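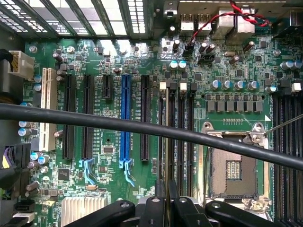
Figure 7.1 Expansion slots and rear ports on a tower motherboard, with the case open.

Chapter 7
Expansion Slots, Sockets and Internal Wiring

7.1 Scope of this chapter

Chapter 6 dealt with the case, the drive cage and the order in which covers come off. This chapter deals with the motherboard while it is still fixed in the case. By the end of it the reader should be able to name the slots on a tower board, trace the leads that cross it, and record the state of the processor socket before any part is fitted or removed. Replacing the board as a whole is left to Chapter 9.

The practical exercises assume a tower laid on its side on a flat bench, with the mains lead disconnected. The method follows the Trandstead bench procedure, as revised by Ksawery Kaczorowski for the second edition. Readers working from the first edition should note that the slot survey now comes before the wiring survey.

7.2 Slot types

Two families of slot are met in this chapter. PCI is the older, a parallel bus shared between the cards fitted to it. PCI Express, written PCIe, is a serial bus in which each slot has its own link. A PCI card will not fit a PCIe slot, nor the other way round.

Colour is a guide only. On many boards the PCI slot is white and the PCIe slots are black, with one slot in blue to mark it out, often as the first choice for a graphics card. Makers are free to use other colours, and the printed label beside the slot should be read before a card is chosen for it.

Length is a better guide but still not a full one. The physical length of a PCIe slot sets the longest connector it will take in the ordinary way. The number of lanes wired to it may be smaller. A long slot wired for four lanes will accept a sixteen-lane card, and the card will run at the lower width. The service manual gives the wired width of each slot.

Some long slots have a retention latch at the end away from the rear panel. The latch holds the card down at its free end and must be released before the card is drawn out. Pulling against a closed latch can crack the slot housing or lift it from the board.

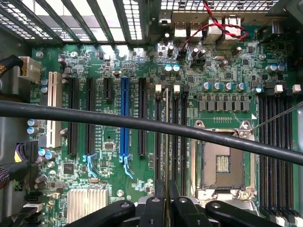 7.3 Leads crossing the board

Leads inside a case fall into three groups: power, data and signal. Power leads are the thickest and are usually sleeved or bundled. Data leads run to the drives. Signal leads are thin, often a twisted pair, and end in small plugs that push on to pin headers.

Signal leads cause the most trouble in reassembly. A two-wire plug may fit a header either way round, and several headers on one board may have the same number of pins. Before a plug is lifted, write down the header's printed label and which colour lies nearest the rear panel. The Numton workshop log for May lists 263 faults found after reassembly, and 30 of these were signal plugs put back on the wrong header.

Hold the plug by its housing when removing it. A lead that loops over the port housings should be returned to the same path, clear of any slot that is to take a card.

7.4 The processor socket

In a land-grid socket the contacts are in the socket and the processor has flat pads. The contacts are fine and bend easily. They must not be touched, and an empty socket should be covered whenever work on it stops.

The processor is held by a metal load plate, which is closed by a lever at the side. The lever is released first and the plate raised second. On closing, the plate is lowered first. Force is needed at the end of the lever's travel, but at no other point.

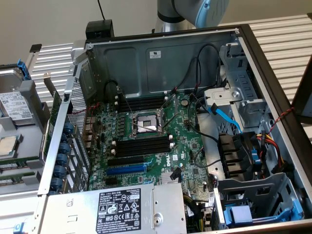
7.5 Recording the layout

A layout record is made before any work begins. Draw the board with the rear ports to the left, so that all records in a set can be compared. Mark the items in this order:

1. Rear ports
2. Processor socket, and whether it is occupied
3. Memory slots, by bank
4. Expansion slots, by type and length
5. Coin cell
6. Heatsinks
7. Drive cage and the leads running to it

Use one sheet for each machine - a sheet shared between two machines is not accepted in the assessed work. Blank sheets are printed in Appendix C.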